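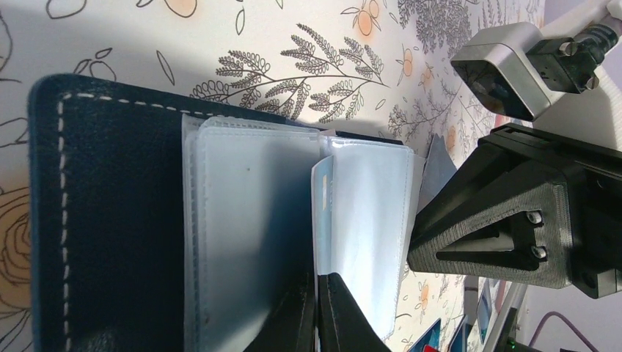 ## Card sleeves, bench 2 – 06/02/2025

Page turning with the arm, on the navy card holder. Ran 50 turns before lunch and got 44 clean ones, up from 35 on the old finger settings! The misses were nearly all double pages. Those milky sleeves cling to each other, and once two go over together the arm carries on happily and the log is wrong from there down.

Changed today:

- slower close on the fingers
- a small sideways slide before the lift (Rokeya's idea, and a really good one)
- going in near the spine, where the stack is stiffer

What I'm most excited about is the desk. Tania and Asanka have 967 cards left in the Flenley batch, and until now that meant one of them turning pages while the other typed. This week Tania tried a full hour with the arm turning and spent all of it on names and dates. She caught two misfiled cards she says she'd have gone straight past, and her thumbs didn't hurt afterward.

Asanka is less sure. He likes the page work, it's when he and Tania talk through the odd ones, and he doesn't want to end up babysitting a machine – fair point. We agreed they pick which binders go to the arm and either of them can stop it without asking me.

Still to do: double-page check before the log moves on, try a holder with a stiffer spine, ask Selvaraj about softer fingertips.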